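Search this book Enter keyword Go

Chapter 9
Hands on Trial: Comparing Grippers Fairly

Put two grippers on a bench and you'll have a favourite within a minute. One looks stronger, or moves more smoothly, or simply has more going on. It's a lovely moment, and this chapter is about what to do next, when you have to find out whether your hunch holds up!

We'll work with a plain two-jaw gripper, the Vener, and a jointed hand with separate finger modules, which the workshop at Niltelham calls the Sotiropoulos hand. Both were put through the Eltovville test set, a box of everyday things (sponges, mugs, keys, a bag of rice) that must be picked up, held and set down again.

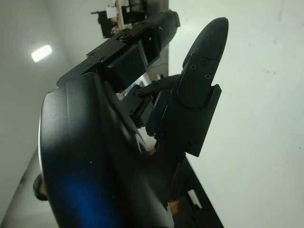
A jaw gripper asks you one main question: how hard should it close? A jointed hand asks a good many more. Which finger should touch first? Should the others wait for it, or close together? The controller used in our trials splits the full travel of each joint into 256 steps, so even a simple pinch can be set up in a huge number of ways. That freedom is exciting, but it makes a fair test harder to plan. If you spend a whole afternoon tuning one gripper and five minutes on the other, you've mostly measured your own patience.

So we fix the rules before the first grasp. Each gripper gets the same tuning time, the same objects and the same starting positions, and the full trial runs to 900 grasps, split equally between the two. A drop counts as a drop, even when it was nearly a beautiful catch. 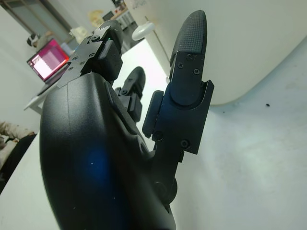

Figure 9.2 The jointed hand seen from the palm, with its finger modules pointing upward.

Look closely at fingertips when you compare hands of your own. Shape and surface texture both affect grip, and a change of pad can shift your results as much as a change of controller. Write down which pads were fitted for every run. You will also need a clear meaning for "held", and Section 9.1 starts there, with a mug and a stopwatch.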